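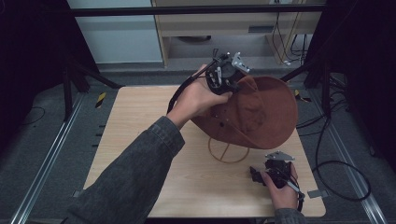 Can a machine do hats yet? Serious question. I run the back end of a small hat and workwear shop, Skorkamora, and every morning somebody has to put the felts back on their stands, brims the right way, no dents. Takes ages. Stock count last week was 3,616 pieces, hats and caps and gloves together, and at least the hats can't just be chucked in a bin. A brown cowboy-style felt pinched by the near edge of the brim, over one of those thin wire stands with the ring at the bottom, is pretty much the job I mean, except I want no person's hand on the gripper at all. I know arms can move boxes. Boxes don't flop. Is there anything a shop our size could buy or lease that would restock a display shelf, or am I dreaming? Budget is not huge. Also would settle for something that folds coveralls. Posted May 6, 2020, shop's closed to walk-ins so I finally have time to ask.

Demis

Short version, no, not at your size. Longer version. Picking up a hat is doable. Picking up any hat, any colour, off any pile, and setting it down square without crushing the crown, that's where it falls over. Felt gives. A brim bends when you grab it so the thing you're holding is a diferent shape from the thing you reached for. Then the wire stand, which is mostly holes as far as a depth camera cares.

We have an arm in our plant (automotive trim, not retail) and it does one part, same spot, same way up, all shift. Great at it. Move the tray a couple of centimetres and it stops and waits for me. Changing it over to a new part took our integrator 3 weeks. You'd be doing a changeover every time the new season stock came in.

Two questions before you spend anything:
- do the hats always arrive in the same carton, same orientation?
- could the stands be swapped for a solid form, a block or dome with no gaps?

If yes to both you might get somewhere in a few years. If no, hire a student for the mornings.

And grabbing by the brim, I wouldn't. Even by hand. You get a crease in that edge and good luck steaming it out. Support it from inside the crown if you can.

Tadavis

robots cant even do my dishes lol. got a robot vacuum and it eats a sock every week, the cat hates it. coveralls forget it, saw a video of one folding a towel and it was sped up like crazy

Ó Flaithearta

Agree with most of what Tadavis said, disagree on hiring being the only way out. Look at the chore before the machine. Why are the felts coming off the stands every night? If it's for dusting or security, a roll-down cover over the whole display does it and you never touch a brim. We did that in September at our place, maybe 1,000 pieces on the floor, and the morning setup went from 4 people to one. No automation whatsoever, a curtain track and some heavy cotton.

Gloves and caps are different. Those you can bag, barcode and run through a cheap sorter, and used ones do come up at auction when warehouses close. Check the voltage before you bid, ours was three phase and we had to get the electrician in twice.

Folding, ask again in a few years. The coveralls would be harder than the hats I think, all those legs.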